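Old Dell desktop, which slots do I fill first?
Posted by Llinos Phillips

I'm rebuilding an old Dell tower that I got for 46 dollars, and I love it already! Lid's off and I'm down at the board. Two sticks of memory to go in. Does the order matter?
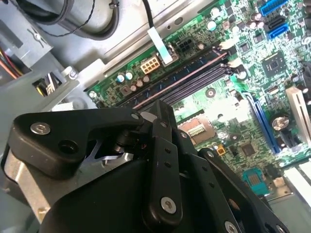 Memory slots, with the power connector just past them

Solange Gilbert
Great project! Look for tiny numbers printed by the slots and start with 1. Open the clips, line up the notch, then press both ends till they click (it takes more push than you'd think!).

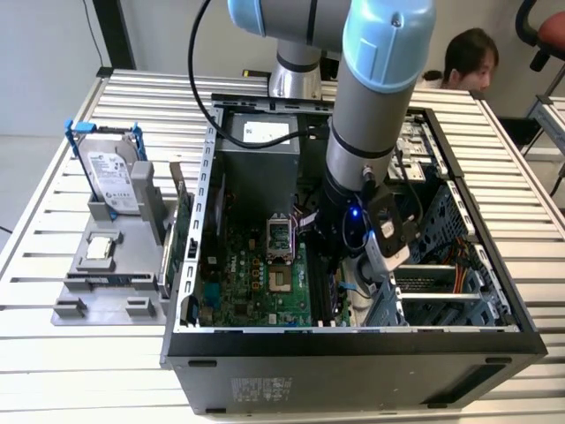 Do the processor before the memory, though. You want elbow room while that socket lid is up, and please don't touch the contacts. A drive in a blue caddy can wait till last, they slide right in.

Dardo Maldonado
just try it, mine worked in any slot

Kálmán Tóth
Hold the stick by its edges and lay the case flat, it's so much easier. I've done over 518 of these at the Favbridge repair night and still enjoy every one!
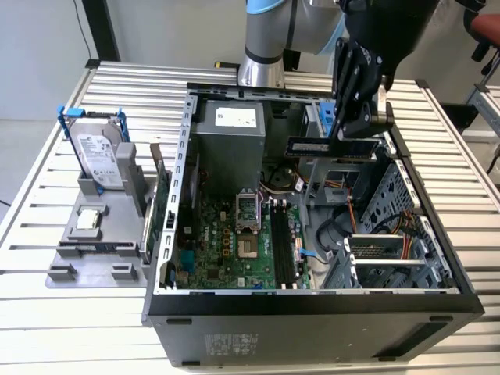
Despina Karras wanted to know if mixing sizes is okay. Usually yes, but a matched pair can run faster.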